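4.2 Comparación de mordazas con materiales blandos

1. Extienda un paño liso sobre la superficie de trabajo.
2. Seleccione el perfil Jikbridge 3 en el controlador.
3. Aproxime las mordazas hasta situar el material entre ambas.
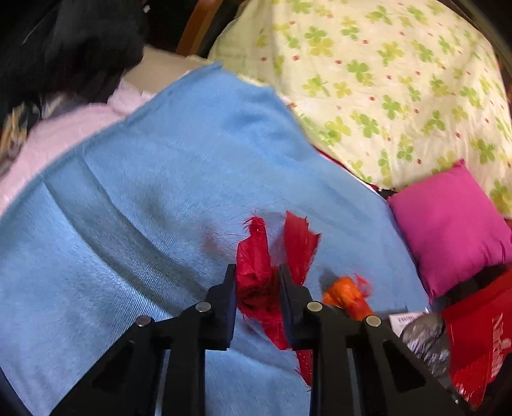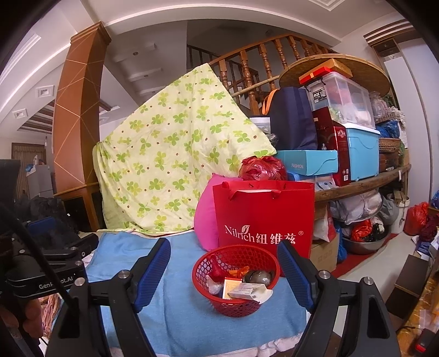 Figura 7. Mordazas ante tela roja arrugada (primera) y ante cesta roja calada (segunda).

4. Cierre con una fuerza de hasta 40 N y anote el resultado.

PRECAUCIÓN: Retire los hilos sueltos de las articulaciones antes de repetir el ciclo.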